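Unit 4: Lighting a room
Interior Design Foundations, evening course
Tutor: Catherine Gunn

Before this session please read the Custhorpe case study in your pack, pages on the ground floor only.

Most rooms need more than one kind of light. General light lets people move about safely. Task light falls on the place where work is done, such as a worktop or a desk. Accent light picks out a wall, a shelf or a group of objects. Many older houses rely on a single ceiling fitting for all three, and the corners stay dim.

Lamps are compared by output, given in lumens. A bedside lamp of 200 lumens is enough for most people to read by. A kitchen pendant might need 800. Watts tell you only how much power is used, so leave them out of your lighting plan and put them in the cost table.

Surfaces matter as much as lamps. Pale, matt walls send light back into the room. Dark or mottled finishes take it in, and a plan that worked in a white room will look gloomy against stone. Glass and glazed pottery need care too – a lamp placed badly will show up in them as a bright spot.

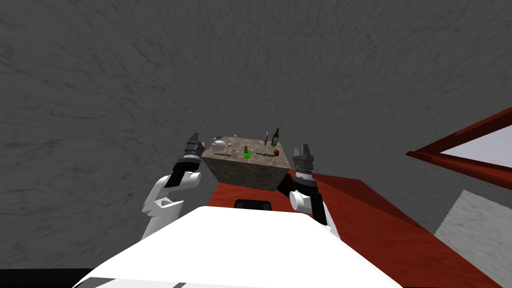
Fig. 4.2 Computer-rendered study: white teapot and clear glass on a stone-textured table, grey backdrop.

Colour temperature is the next choice. Warm light suits living rooms and bedrooms. Cooler light is often used in utility rooms and studios. Try not to mix the two in one view – the eye notices the difference at once.

For the written task, draw a lighting plan for the Custhorpe dining room. Mark each fitting, its output and its switch. Darius Tănase will take the drawing workshop and can help with symbols. Plans are due by 9 September 2023.

Further reading: Rathjen, Light at Home, chapters 2 and 5.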